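Ticket 1385: Label printer drops off network after idle period
Site: Billton, ground floor. Reported by: Estela Godoy. Assigned to: Abelardo Nina
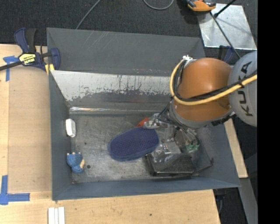 Symptoms

Printer Skavura-2 prints normally in the morning. After 15 minutes without a job it stops answering ping. Jobs sent after that sit in the queue with status "Sending" and never error out. A power cycle brings it back. Skavura-1, same model and firmware, is not affected.

Log

09:10 — Confirmed fault. Link light on the switch stays green while the printer is unreachable.
09:25 — Swapped patch cable. No change.
09:50 — Moved to a different switch port. No change.
10:30 — Compared settings pages for both printers. Skavura-2 has a static address, Skavura-1 is on a DHCP reservation. Sleep timer is 15 on both.
10:45 — Cleared the ARP entry on the print server and pinged again. One reply, then nothing. The entry came back with a different MAC address.
11:20 — Duplicate address. The other device is an old time clock in the Domínguez office, set by hand and not in the address sheet. It answers only when the printer is asleep.
11:40 — Rocío Benítez confirmed the clock is still in use and cannot be turned off before the end of July.

Fix

Changed Skavura-2 to a DHCP reservation ending in .200. Updated the port on the print server and deleted the stuck jobs. Clock left as is.

Check

Left idle over lunch, then sent a test label from Estela's PC. Printed at 13:05. Ping steady.

Open

Add the clock to the address sheet — Sebastián Alarcón.

Status: Resolved, pending sheet update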